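Why Does Your Shirt Get Wrinkles? (And How Folding Helps!)

I write these Flindik pages at my kitchen table, and the question I get most from kids is "Why do I have to fold my clothes if I'm only going to wear them again?" Fair question! I used to stuff everything in a drawer and slam it shut. So let's talk about shirts, wrinkles, and why a bed is a great place to fold.

What is a wrinkle, anyway?

Cloth is made of lots and lots of tiny threads. A knit shirt is a whole bunch of little loops hooked together, which is why it stretches when you pull it over your head. When cloth gets squashed into a ball, the threads bend. Leave it that way for a while and the bends like to stay put. That's a wrinkle!

You can try it yourself with any soft piece of green cloth, or whatever color you have (mine is usually a sock). Bunch it up, put a heavy book on top, and come back after lunch.

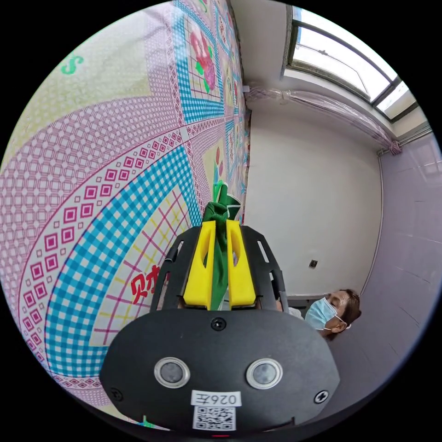 Why fold on a bed?

A bed is big and flat, so there's room to spread out both sleeves at once. It's soft, too, and you don't have to bend down to the floor. If your bedspread has squares on it, even better! You can use the lines like graph paper to get your shirt straight. I love a busy bedspread with flowers and "Best Wishes" written on it, and I think folding goes faster when there's something cheerful to look at.

Before you fold, find the edges. Look for the collar, the bottom hem, and any trim in a different color. When everything is in a green heap, a white edge is a really handy clue!

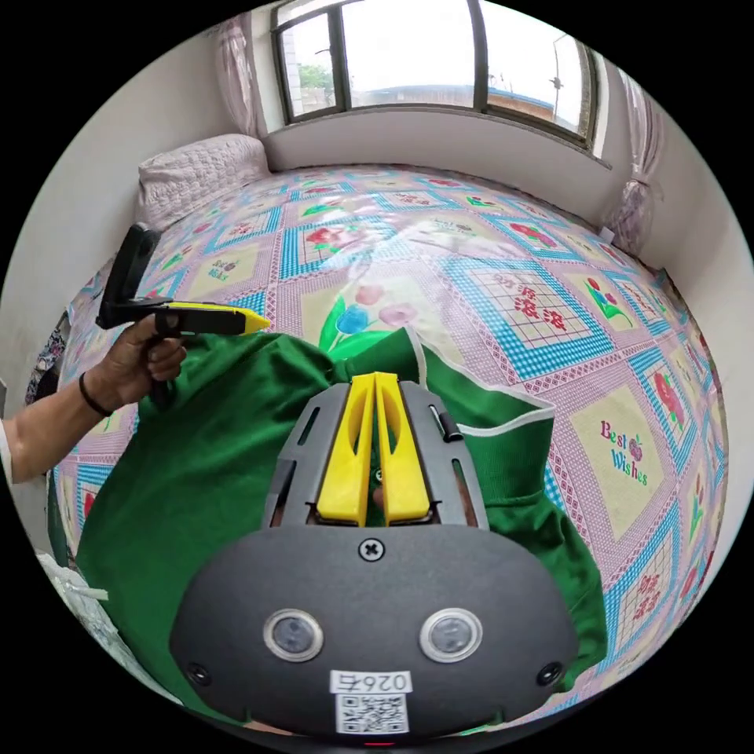
Peninent wrote in to say that rolling is better than folding, and that a rolled T-shirt takes up hardly any space in a backpack. Good tip! I roll my pajamas. For a shirt with a collar, though, I still like folding.

The collar trick

A polo shirt has a collar that flops all over the place. Lift the shirt by the collar first and let the rest hang down. Gravity pulls on the cloth for you and helps some of the creases drop out. Free help!

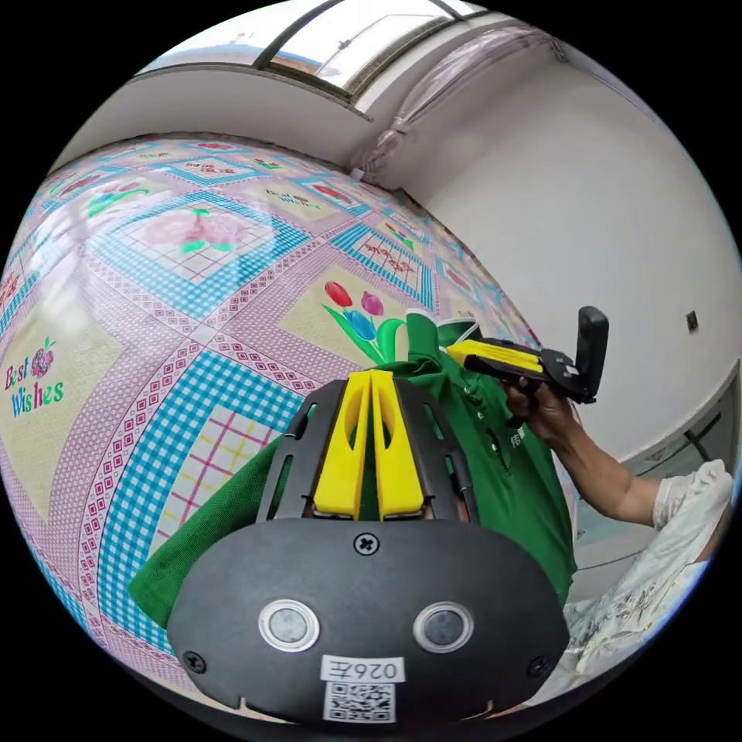 Next, lay the shirt on its front and smooth it with your hands, from the middle out to the sides. Fold one side in, sleeve and all, then the other. Bring the bottom up to meet the collar and flip the whole thing over. If it looks lumpy, shake it out and go again. My first one looked like a pancake somebody sat on, and I wore it to school anyway.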